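Switching the bed over for summer

May 2021

I changed the bed over to its summer setup last week, a little earlier than usual. The upstairs of this house holds heat, and once the afternoons warm up the bedroom doesn't cool down until well after midnight. I had been sleeping badly and waking up with the covers on the floor, so it was time.

For years I did nothing about the seasons at all. I had one comforter, a heavy one my mother bought me when I moved out, and I used it in January and in July. In summer I stuck one leg out. That was the whole system. Then Thu Phan came to stay while her apartment was being painted, slept one night in the guest room, and asked me in the morning if I was trying to cook her. She sent me two cotton blankets when she got home. I still have both of them.

So now I have a winter bed and a summer bed. The winter bed is flannel sheets, a wool blanket and the comforter. The summer bed is a thin sheet on the bottom, another on top, and one of Thu's blankets folded at the foot for the early morning. It takes me most of a morning to change from one to the other, mainly because of the washing.

I do the flannel first. It sheds a lot of lint and I've learned to run it by itself. The wool blanket gets a cold soak in the bathtub with a capful of wool wash, then I press the water out against the side of the tub and carry it outside in a bucket. It weighs more than you would think. It dries flat on the patio table over an old towel, and I turn it once in the afternoon. I do not put it in the dryer. I did that to the one before it and it came out the size of a bath mat.

The comforter goes to Delley, the cleaners on the corner by the bakery. They charge 16 dollars for it, up 2 from last year, and it comes back in a zip bag that I can put straight on the closet shelf. My own washing machine would technically hold it, but the drum bangs against the side the whole time and I don't want to buy a new machine.

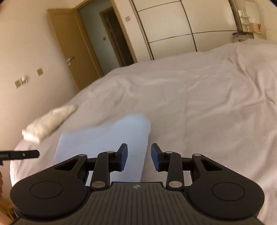
Ribbed sheet on, in a pale pinkish gray.

I get asked about thread count more than anything else, mostly by relatives. My guest room sheets are 400 and they feel fine. I once bought a set that said 1216 on the package and it was the hottest, heaviest thing I have ever slept under. I gave it to my neighbor Svyatoslav, who keeps his house very cold and likes it. For warm weather I'd ignore the number and hold the fabric up to a window. If a little light comes through, it will probably let some air through too.

Fit is the other thing. My mattress is deeper than the old one, and several of my fitted sheets pop off at the corners during the night. I tried the elastic straps with clips on them, the ones that run under the mattress. They work, but you have to lift each corner to get them on, and I resent them every time. When those sheets wear out I'll replace them with a deeper pocket and throw the straps away.

Pillows I wash twice a year, in May and again in the fall, two at a time so the load balances. They need much longer in the dryer than it says on the tag. I take them out partway, pull the filling apart with my hands where it has clumped, and put them back in. If there is any damp left in the middle you will smell it in a few days.

The winter things are on the top shelf of the hall closet now, with cedar blocks in between. I sand the blocks lightly each spring to bring the smell back – a minute each with fine paper. Hacer Kılıçarslan, who I used to share an office with, keeps hers in a suitcase under the bed, and I may try that when I run out of shelf.

I've slept better for most of this week. The next job up there is the window screen, which has a tear in the lower corner big enough for a moth. I have the patch kit and still need to find the good scissors.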